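Open day helpers wanted, Skelten workshop

Collotia is looking for 12 people to help at its robot open day on 1st September. You will greet visitors, take small groups to the benches and keep people behind the floor line while the arms are running. No robotics background is needed. You must be 18 or over and able to stand for most of a shift.

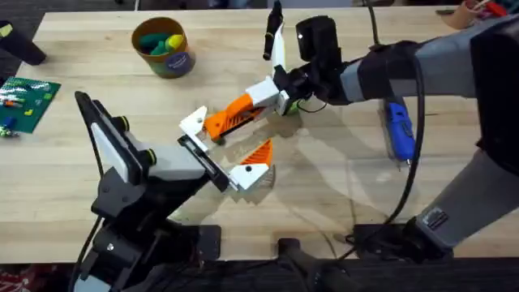
Two arms at one of the wooden benches, grippers nearly meeting over the table.

Pay is £88 for the day, with lunch. We expect 120 visitors, booked in timed groups. There is a paid briefing the evening before, and helpers need to come to it.

To apply, send a short note to the Collotia front desk saying which languages you speak and whether you have a first aid certificate. Parking is at the Bitar Road gate.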